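Zinder Project
Progress report to the Trilleck Fund, second period
Prepared by Kiros Gashaw, Pridcombe

Where we are

The proposal promised that by May a person with no robotics training could show our arm a tabletop job by doing it themselves, and that the arm would then have a decent go at it. The first half of that sentence is in good shape. The second half is coming along and would like to be treated kindly.

We dropped the joystick. Readers of the first report will remember the joystick, and so will Leonilde Sequeira, who spent most of a month steering the arm with it from the next desk and produced some of the slowest tidying ever recorded. Every demonstration now comes from the hand-held gripper. You hold it, you pick the thing up, you put it where it belongs, and the camera on the tool keeps the record. People learn it over a cup of tea. The hard part is persuading them to stop being clever with it.

The bottle task

We began with drinks bottles, on the grounds that every office has one and they stand up by themselves. The instruction to the demonstrator is short: come in level, close on the lower half, wait a moment, lift. The wait matters more than we expected. Early recordings by Sérgio Valente, a man of brisk habits, ran the grip and the lift together, and the arm learned to start lifting before it had hold of anything.

We also asked for bottles with something in them. A full bottle and an empty one look much the same to the person planning the session and quite different to the motor doing the work.
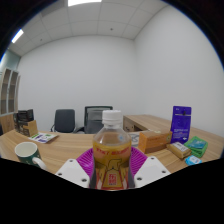
Clutter, and our policy on it

The first recordings were made on a bare desk. The resulting skill was excellent on bare desks, a market we do not think is large. Sessions are now done with the sort of things people leave lying about: a mug, cartons, packets, sheets of paper. Rosário Arruda rearranges them between takes and has strong views on what counts as natural. Her rule is that if it looks arranged, it is wrong. She has rejected several of my desks.

The full protocol is 20 demonstrations for each layout, then 8 held back for testing and never shown to the learner. Total for the bottle task this period: 100 usable takes. Unusable takes are not reported here, partly for reasons of space.

What the test runs tell us:

Bottles standing clear of other things: good. We would show this to visitors.
Bottles next to a box: fair. The arm takes a long way round, like someone avoiding a colleague.
Mugs: poor. It has learned to close on the body of the mug and has no interest in the handle. Our demonstrators did the same, so we can hardly complain.
Flat things such as packets and paper: not attempted. Please see the budget.

Changing demonstrators

Four people recorded demonstrations in the first period, and all of them worked on the project and knew too much. We have since brought in staff from Rebelo, who make shop fittings and owed us nothing. Their takes are untidy. They hover, change their minds and approach from odd angles, and the skill trained with them included copes better when a bottle has been moved. Sérgio Esteves, who argued for this in the original application and was outvoted, has been very decent about it and has mentioned it only at meetings.

The approach is the part we now coach. We ask people to pause with the fingers open and the table in view before they go in for anything, so that the learner has a look at the whole job first.

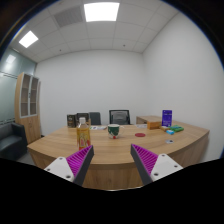

MONEY AND TIME

Spending is within the agreed figure for equipment and slightly over on staff hours. The overspend is all labelling. Someone has to mark where each take properly begins, and the software's opinion on this is still worse than Leonilde's. We would like to move the unspent joystick maintenance line to cover it. There is no further maintenance planned for the joystick.

NEXT PERIOD

Record the mug task again, this time with demonstrators asked to use the handle.
Repeat the bottle tests in a second room with different lighting.
Start on flat objects, if the labelling request is approved.
Write the short guide for new demonstrators. The present one runs to 4 pages and people read the first.

Questions about the test figures should go to Rosário, and questions about the budget to me, preferably after lunch.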